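Chapter 6
Joining, Holding and Moving: From the Bench to the Roller Track

In this chapter you will learn:
how a clamp holds two parts together
why small parts are laid out before they are joined
how crates and boxes travel between one work station and the next
how to plan the space around a packing line

Key words: clamp, tab, bore, rim, bench mat, crate, carton, roller track, pitch

6.1 Starting with the parts

Chapter 5 dealt with cutting and moulding. By the end of it we had a finished part, and a finished part on its own is seldom much use to anyone. It has to be joined to something else, checked, put into a container and sent on. The people who do this work are often called assemblers or packers, and in a small firm one person may do both jobs in the same shift.

We shall follow a simple product, a plastic pipe clamp, as it might be made by a firm such as Drirkix. A clamp of this type has a curved body that goes round the pipe and a tab that sticks out from the curve. A screw goes through the tab. When the screw is tightened, the curve closes on the pipe and grips it.

The drawing office at Drirkix gives two figures for the standard clamp: an inside width of 45 mm and a band width of 16 mm. The first must match the pipe. The second decides how much of the pipe the clamp touches, and so how well it spreads the load. A narrow band can mark a soft pipe if the screw is done up too far.

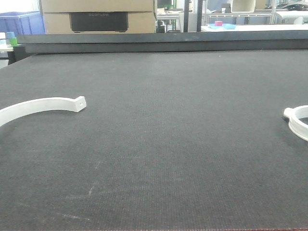
Plastic clamps come in two main shapes. A closed ring is slid on from the end of the pipe and has to be fitted before the pipe is fixed in place. An open clamp can be put on from the side, so it is the better choice for repairs. The tab is the part to look at first when you are handed one you do not know. On the curved white piece at the left, the tab is thicker than the band and has a small round hole through the middle, while the white ring on the right has a short rectangular tab of its own. Extra thickness at the tab matters, as a thin tab would bend under the head of the screw before the band had closed.

The surface under the parts deserves some thought too. A plain dark mat makes pale parts easy to find and stops them sliding. Gisela Benítez, whose bench notes are used several times in this book, asks new starters to keep parts well apart until they have been checked – once two of them touch, it is easy to pick up the wrong one. Mats get scuffed in use, and a scuffed mat is still a good mat so long as it lies flat.

Activity 6.1
Find a clamp, clip or bracket at home or in the workshop. Sketch it from the side and label the band, the tab and the hole. Measure the inside width in millimetres. Write one sentence saying what size of pipe or rod it would fit.

6.2 Moving the goods on

Finished clamps are light, but a full crate of them is not. Lifting crates by hand all day is slow and hard on the back, so most packing areas use a roller track. The rollers turn freely, and a crate can be pushed along with one hand. On a sloping track it will move by itself and must be stopped at the far end.

The distance from the centre of one roller to the centre of the next is called the pitch. A common rule is that at least three rollers should be under the container at all times. If the pitch is 90 mm, the shortest container that may safely be used is three times that length, or 270 mm. 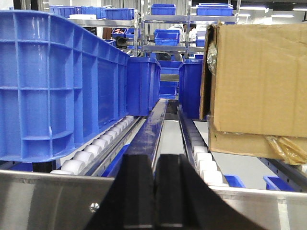

Figure 6.2 Blue plastic crates and a cardboard box at a conveyor work station. Note the white rollers.

Crates and cartons behave differently on the same track. A plastic crate has a stiff base and keeps its shape. Ribs moulded into the side walls add strength without adding much weight. A cardboard box is cheaper and can be sent out to the customer, but its base may sag between the rollers if it is overfilled, and damp will weaken it.

Where two tracks run side by side, it must be clear which one is for goods coming in and which is for goods going out. Section 6.3 looks at ways of marking them.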